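Gripper tryouts, kitchen counter edition

Saturday was gripper day! I've got two sets of fingers to compare, the stubby Plamidix ones and the long gray Asasley ones, and cutting boards are my favorite torture test (flat, slick, no handle).
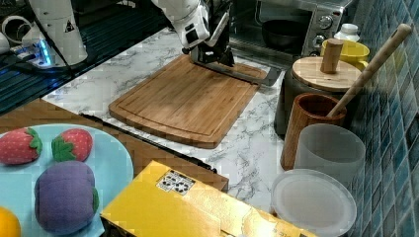

Fingers down on the far end of the bamboo board.

I kept the controller at 200 grams of squeeze to start, which felt timid, so up we went to 473.

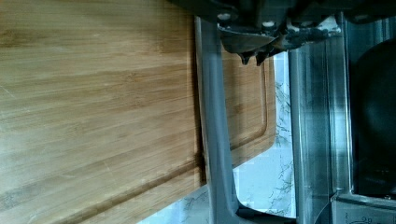 More squeeze isn't always nicer, by the way. I like a slow close and a light touch way better!
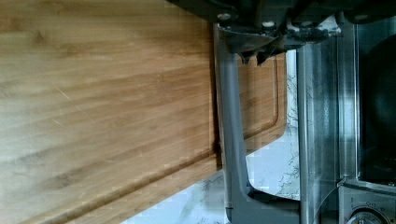
Next up is the Lodhi wrist camera, once I find the right screws.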